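# Why do drawers stick? (And what friction has to do with it)

I've got a chest of drawers at home that was made in 1954, and it is a grumpy old thing. The top drawer slides out fine. The bottom one you have to wiggle, lift, wiggle again and then pull with both hands, and sometimes all my socks jump out when it finally gives in. It's been like this for as long as I've had it, so I decided to find out why.

The answer is mostly friction.

## What's friction, then?

Friction is the grip you get when two things rub together. Try it now! Press your hands together and rub them quickly backwards and forwards. Feel them getting warm? Now put a blob of washing-up liquid on your palms with a bit of water and try again. Much slippier.

Even things that feel smooth have tiny bumps on them, far too small to see. When two surfaces touch, the bumps press and catch on each other, a bit like two hairbrushes pushed together. The harder you press, the more they catch. So a drawer full of jumpers is harder to pull than an empty one -- all that weight is squashing the bottom of the drawer onto the wood underneath.

## Wood that grows (sort of)

My drawer is worse in October than it is in June, and that puzzled me for ages. Wood is made of lots of tiny tubes that used to carry water up the tree. Long after the tree has been cut down, the wood can still soak up damp from the air. When it does, it swells a little bit. You wouldn't notice by looking, but if a drawer only has a gap of 2 millimetres to slide in, a little bit is plenty.

Then you turn the heating on, the air dries out, the wood shrinks and the drawer is friendly again.

## The wonky pull

There's another way to get stuck. If you pull a wide drawer by one corner, it twists, and two of its corners dig into the sides. The harder you tug, the harder they dig! Push it back in a little way, hold it in the middle (or use both handles if it has two) and pull gently. This works on my sock drawer 9 times out of 10.

## How people beat friction

The oldest trick is candle wax. You take the drawer out, rub a plain white candle along the bottom edges and slide it back in. The wax fills up the little bumps, so there's less to catch. Ask a grown-up before you do this one, drawers are heavier than they look.

The newer trick is wheels. Lots of kitchen drawers run on metal rails with rollers or little balls inside, and rolling is much easier than rubbing. 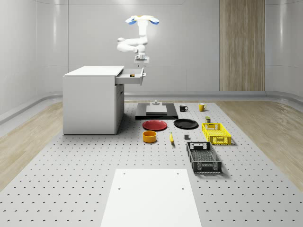
Think about dragging a heavy box across the carpet and then putting the same box on a skateboard. The box hasn't got any lighter, but off it goes.

## Don't be too mean to friction

It'd be easy to think friction is a nuisance, but you'd be in trouble without it. Your shoes would slide about as if the whole world was an ice rink. Pencils wouldn't leave a mark. And a drawer with no friction at all would roll open whenever the floor sloped, and you'd bang your knee on it.

## Have a go yourself

You'll need a shoebox lid, a small toy and a few books.

1. Put the toy at one end of the lid.
2. Lift that end slowly until the toy slides. Pile up books under it to see how high you got.
3. Now line the lid with a tea towel and do it again, then with baking paper.

Which one needed the tallest pile? Mine was the tea towel, by two whole books. Try a rubber too, it hangs on for ages.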